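Teaching two arms to share one card: how I record a two-handed demo by remote control

I put this off for months. One-armed demos are easy enough, and then you ask for two arms on one object and your lovely clean recordings turn to mush. I've now got a routine I trust, so I'm writing it down before I forget the fiddly bits.

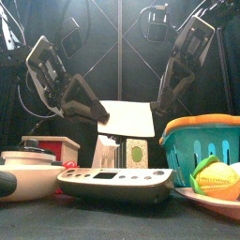

Left finger on the corner, right finger open over the other side of the card.

My setup is a pair of arms driven by a pair of hand controllers. I run it through Levo, which handles the recording, and my task list lives in a project folder called Tomoana (don't ask, I name folders after whatever comes to mind). You can follow along with any remote control rig that lets you drive both sides at once.

Step 1. Leave the clutter in

My first batch was on a bare table and the policy fell apart the moment I put a mug down. So now I keep stuff under the arms: a bowl with a lid, a kitchen-scale sort of thing, little boxes, a slotted basket, a plush corn cob on a pink plate. The corn is my favorite! Move a couple of things between takes, but keep a clear pocket of air in the middle where the card can travel.

Step 2. Do it with your own hands first

Seriously, pick up a card and pass it from one hand to the other, slowly. Notice which hand goes still. When I do it, the giving hand freezes and the taking hand does all the moving, and I copy that on the controllers. If both arms are hunting for each other at the same time you'll get a wobbly mess.

Step 3. Go in with the receiving finger open

Bring the second gripper toward the far edge with its finger already open. Opening it late, right beside the card, is how I knocked mine out of the air over and over. Come in at a slant so the two housings stay apart. Mine are chunky and they'll bump before the fingertips ever meet.

Step 4. Wait, then close

Stop above the edge. Count one beat. Close gently. That little pause looks silly on playback, but it gives the model a clear moment between "get there" and "grab it." Ashok Mishra talked me into this one and I grumbled the whole way, and then my next set of demos trained noticeably better — so, fine, Ashok wins.

Step 5. Release without pulling

Once the second side has hold, open the first finger and back it straight off along the way it came. Any sideways drag bends the card or twists it in the other grip. I ease off over 4 seconds or so when I'm fresh and rush it when I'm tired, so I try to take a break every 40 takes.

Step 6. Keep some of the ugly ones

Don't delete every fumble. If the card slips a bit and you recover smoothly, keep it! Those recoveries are gold. What I do throw out is anything where I stopped to scratch my nose, or where a cable snagged and I had to yank it free.

How many is enough?

I trained on 128 and got something that sort of worked, then went up to 200 and it got a lot calmer around the basket side. Your numbers will differ. Start small, train, watch where it goes wrong, and record more of exactly that part.

One last fiddly bit: check that your cameras can still see the edge of the card when both grippers are close in. I lost a whole afternoon in April to takes where one finger hid the contact point completely. I now do a single test take and scrub through every view before I record anything else. Next up is the same handoff with a floppy sheet of paper, and I'll post the settings when I have some that work.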